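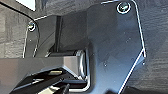 3. Bracket plate: finish, edges and fixings

3.1 Scope of this section

This section covers the dark grey bracket plate, its outline, the screws that hold it and the route of the cable beside it. The wall shelf and the drawer runners are dealt with in section 5 (Marjan Shahbazi). Drawing work was done by Lesia Melnychuk, bench work by Lukian Bilyk and Petro Palamarchuk. Vitalii Kushnir checked the measurements and kept the log.

3.2 Outline

The plate has an irregular, angular shape with a narrower tab at the left. The top edge is close to straight. The right side is long and straight, turns inward near the middle and then continues on a diagonal. The upper right corner is curved.

The first drawing in the Murkcombe workshop file had a sharp corner at this point. It was changed to a curve in December after the card template caught on a sleeve during a trial fit. The change made no difference to the fixing position.

3.3 Surface and edges

The face is a smooth charcoal colour, slightly blue under the workshop lamps. The edges are bright silver and stand out clearly against it. Faint scuffs and tiny specks are present over the face. We did not attempt to polish these out, as rubbing a test piece with fine paper left a dull patch larger than the mark it was meant to remove.

Cleaning was done as follows:

Wipe the face with a dry cotton cloth.
Wipe again with a cloth dampened with water and a little washing-up liquid.
Dry at once, working from the middle to the edges.
Go over the edges last, using a clean part of the cloth.

Specks that stayed after cleaning were recorded as marks in the finish. No distinction was made between marks from handling and marks from storage. A future group may wish to log these separately.

3.4 Fixings

The plate is fastened with two screws. The one near the upper right corner is a button-head with a small hex socket and a bright rim. A second screw sits near the upper end of the left tab, at a similar height, and is harder to reach with a straight key. Both fixings being in the upper part of the plate, the lower part was checked for movement by pressing with a thumb and reading a dial gauge.

The first method of tightening was to bring each screw fully home in turn. This pulled the test plate slightly out of line. The revised method was to start both screws by hand, bring each to light contact, check the top edge against a straight edge and then tighten alternately, a quarter turn at a time. The second method took longer, 4 minutes against 2, but gave a repeatable position and was adopted for all later fits.

A ball-end key was tried on the tab screw. It went in at an angle without trouble but felt loose at final tightening, so the last quarter turn was made with the plain end.

3.5 Small holes

There are small round holes or marks in the face, one in the lower middle area and another near the right edge where the outline turns inward. They were not used as fixing points in this project. Their positions were copied to the card template in pencil and served as reference points when comparing drawings.

3.6 Cable

A thin black cable passes the left screw and runs down alongside the tab. The points to watch are the bend near the screw head and the bright edge of the tab. On the test board a similar cable was bent by hand and released 60 times past the edge of a spare plate. No cut in the outer cover was found at the end of the test. The test was stopped once at bend 49 to re-seat the clamp, and the count was carried on from there.

The result applies to slow bending only. Rubbing along the edge was not tested.

3.7 Open points

The Luson key set has no short-arm key in the right size. Petro has asked the stores for one.
Drawing sheet 2 still shows the sharp corner and needs to be replaced.
The dial gauge readings are in Vitalii's log and have yet to be typed up for the appendix.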